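Subject: Re: [slow-rail] Long trip with one small bag, is it madness?
List: slow-rail
Posted: 9:40 pm

Oh, I am so glad somebody asked this! I got back in June from the longest trip I've ever done by train, Drirville to Leltthorpe and home again by way of the Clemness branch, and I've been boring everyone at work with it ever since, so you lot can have a turn.

> We're thinking of doing Drirville to Leltthorpe in the fall, mostly
> coach seats with a few nights in motels along the way. My husband
> wants to bring the two big rolling suitcases. I would like to bring
> one small bag each but I've never done it for more than a weekend.
> Is it madness? What do you do about laundry, and what do you do
> about looking halfway decent at dinner? Also is the Clemness branch
> worth the extra two days or is it just for people who like
> branch lines?

Not madness at all. Do it! I was gone 11 nights and covered 3,533 miles, and my bag weighed 12 pounds on the bathroom scale the morning I left. It weighed more coming home, but that was jam.

I'll take your questions out of order.

The big suitcases. The trouble with them starts at the door of the train. On the older cars out of Drirville there are three steep steps, and the luggage shelf at the bottom is already full by the second stop. After that you're hauling the thing up the little curved stairs or riding with it between your knees. At Leltthorpe it's easy, level platform, carts everywhere. At the transfer in between you have to go over the footbridge, and the elevator was out when I came through in both directions. I passed a couple sitting on their suitcases halfway up, eating sandwiches and looking pretty cheerful, but they did miss the connection.

If your husband truly can't part with his, let him bring one and check it through to Leltthorpe. You can do that from Drirville as long as you're at the counter 45 minutes ahead. You can't get at it until the other end, so he'll need a small bag anyway, and by then he may see the light.

Clothes. I used to pack by thinking of every day in turn and what I'd wear on it. Now I start with the pants, because I can wear pants for days and nobody has ever looked twice, and everything else has to go with them. One pair on me, one in the bag, both dark. You spill coffee on a train. You just do, there's a curve right after every dining car.
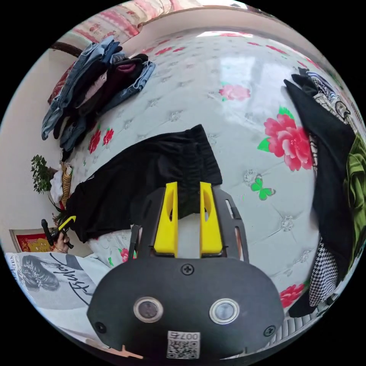

Black pants first, everything else after.

After that it's four tops, a cardigan, a rain shell that squashes down to nothing, and a big scarf. The scarf is the thing I'd fight somebody for. It has been my blanket, my pillow, a curtain (clipped up with two clothespins, bring clothespins!) and on one very fancy evening in Leltthorpe it was the whole of my dressing up. So that's your dinner question. Dark pants, clean top, nice scarf, and shoes that you've wiped off with a damp paper towel. The dining cars don't care, and in the motel towns you'll be eating at a counter next to people in work boots.

Shoes: wear the heavier pair, pack something flat for the motel. I've never needed a third pair and I say that with some pain, I love shoes.

Laundry. Two ways to go. You can wash a little in the sink every motel night, roll it in a towel and stand on the towel, and hang it over the shower rod. Or you can plan one real laundromat stop in the middle. I've come around to the second. Sink washing is fine for socks and underthings, but I got tired of spending my evenings wringing out shirts when there was a whole new town out the window. The laundromat in Panganiban is two blocks from the station, open until ten, and it has a wall of paperbacks you can swap. I left a mystery and took a history of bridge building that kept me going clear to the coast.

Also, and I can't say this strongly enough, pack a few days early and then unpack and look at it again. Spread it all out on a bed, walk away, have supper, come back. I took out a sweater, a second book and a travel iron. A travel iron! I don't iron at home!

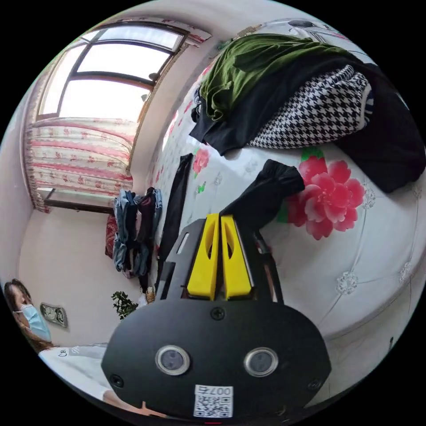

Peony bed cover, a fine place to spread out your packing.

Now the part I really want to talk about, which is the Clemness branch.

Go. Please go. I know the two extra days sound like a lot, and I know the timetable makes it look as if you'll be sitting around. You will be, some. The branch train leaves the junction at 6:15 in the morning, and the only sensible way to catch it is to stay the night before at the motel across the road. Ask for room 201 if you can. It's at the end of the upstairs walkway and looks right down on the yard, and I lay in bed and watched them put the train together in the dark, lanterns and all. I was as happy as a kid.

It's two cars. The windows in the second car open, so sit there. For the first hour it's farm country, flat and misty, and you'll wonder what I was carrying on about. Then the line finds the river and it doesn't let go of it until Clemness. There are four tunnels, and after the third one everybody who's done it before moves over to the left side without a word. Follow them! You come out on a ledge with the whole gorge under you and the train slows down to a walk. I've ridden a lot of pretty lines and I don't think I've ever heard a car go that quiet.

Clemness is tiny. One street, a bakery, a church with a blue door, a very good little museum in the old freight house that's open whenever the person with the key is in. The train sits for three hours before it goes back. I'd thought that would drag, and instead I was running for it at the end with a jar of jam in each coat pocket. (Gooseberry and something they call yard plum. Bakery counter, left of the register. Get both.)

There's no real restaurant, so either eat at the bakery before one or carry a lunch. Bring cash for the museum box. The restroom is in the station building and they lock it ten minutes before the train goes, which I learned the hard way.

Some odds and ends while I think of them:

Seats from Drirville aren't assigned, but the conductor will hold two together if you ask at the gate before boarding. Be nice, it's a hard job.

The coach cars get cold between two and five in the morning. Every one, every season. Socks.

Earplugs are good, but for me an eye mask matters more, because they leave the vestibule light on all night.

Bring your own mug. The coffee in the cafe car tastes better in it, I have no explanation for this.

The motel towns roll up the sidewalks early. If your train is due after eight, call ahead and have them leave the key out. I did this three times and it was fine each time.

If you like to knit, take something round and simple. I tried a lace pattern and the train ate it.

Back to packing for a second, since your question was really whether you could get by with one small bag. My rule for folding is that everything gets folded to the same width, the width of the bag, and stacked standing up so I can see each thing from above. Black things get a bit of colored yarn tied on the tag, or I can't tell the cardigan from the pants in a dim sleeper. Rolling works too. I've rolled, I've folded, I've used those zippered cubes. I think the big thing is that you stick with one way, so that on the ninth morning, half awake, you can repack in five minutes without turning on the light.

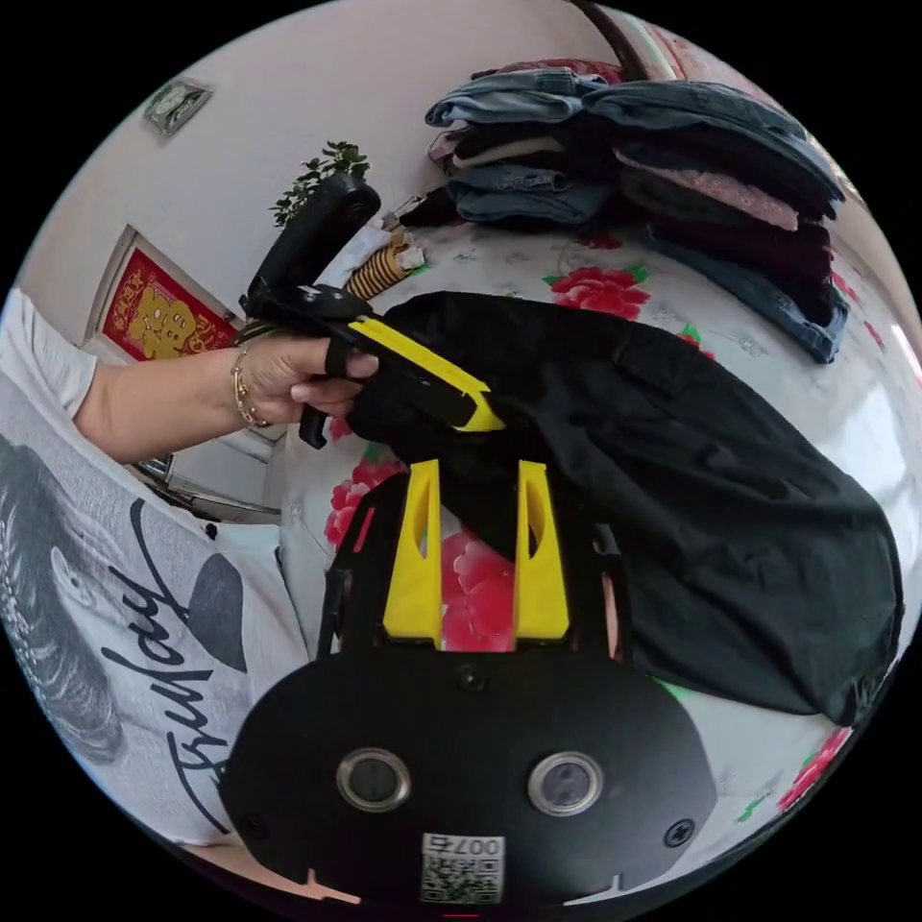

Somebody wrote to me off-list to say that folding is all very well, but by day four the clean and the worn are mixed together whatever you do, and that a plain cotton pillowcase for the dirty things has done more for their marriage than any packing method. I love this and I'm stealing it. They also said to put the pillowcase at the bottom of the bag from day one, even when it's empty, so you aren't digging for it later, and that at the laundromat you can just wash the case along with everything in it.

So yes, add a pillowcase to the list! It weighs next to nothing, and I suppose in a pinch you could stuff it with the cardigan and sleep on it.

One more thing on timing. If you're going in the fall, try for the early half. The branch drops to three trains a week once the leaves are down, and the connection at the junction gets a lot less forgiving. The new timetable should be posted at the station in Drirville by the end of August, and I'd wait for it before booking the motel, because last year they moved the morning departure by twenty minutes and a few of us got caught.

I have the old timetable, a hand-drawn map of which side to sit on, and a list of the places I ate, with grudges. I'm happy to type any of it up if people want it. And please, please write to the list when you get back and tell us how you did, and whether the big suitcase went. I want to hear about the ledge.

Happy packing,
the one who always sits in the second car

P.S. The footbridge has 38 steps each way. Show that to your husband.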